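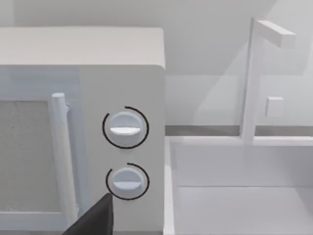

3.2. Hábitos de recalentado en viviendas compartidas

Las entrevistas de febrero se centraron en el uso de la cocina fuera de las comidas principales. En Plostum, donde la mayoría de los pisos tiene contrato por habitación, los participantes describieron un reparto del espacio más estricto que en Ballthorpe: balda propia en la nevera, balda propia en el armario y horarios tácitos para los fogones. El microondas quedaba fuera de ese reparto en casi todos los pisos. Se usaba cuando estaba libre y no se reservaba.

Figura 2. Microondas blanco, modelo generado por ordenador. Vista cercana de la puerta y de la superficie superior.

La distinción entre cocinar y calentar apareció sin que se preguntara por ella. Varios participantes respondieron que «no cocinaban» y, más adelante en la misma entrevista, relataron cenas completas preparadas a partir de raciones congeladas el fin de semana. En el cuestionario inicial estas personas habían marcado la opción «no preparo comida en casa», por lo que los datos de la sección 3.1 deben leerse con cautela. En la segunda ronda se sustituyó esa pregunta por dos: una sobre la preparación de alimentos crudos y otra sobre el consumo de platos ya preparados.

El tamaño del hogar influyó menos de lo previsto. En los pisos de 6 residentes o más se esperaba una mayor frecuencia de comidas en común, siguiendo la clasificación de Zinchenko, pero solo se registraron de forma regular en 2 de los 13 pisos visitados. En ambos casos había una persona que compraba para todos y llevaba las cuentas. Al marcharse esa persona de uno de ellos, las cenas comunes cesaron.

En Ballthorpe los resultados fueron distintos. Las viviendas son más antiguas, las cocinas tienen puerta y mesa, y los residentes tienden a comer en ellas y no en el dormitorio. La antigüedad media en el piso también es mayor. No es posible separar ambos factores con la muestra disponible.

Queda por tratar el desperdicio. Los diarios de alimentos del proyecto Plurkmont, de 8 días de duración, recogen sobre todo pan, verdura de hoja y restos de arroz. Los restos cocinados se tiraban más tarde que los productos frescos, a menudo tras varios traslados dentro de la nevera. Los diarios se analizan por separado en la sección 3.3.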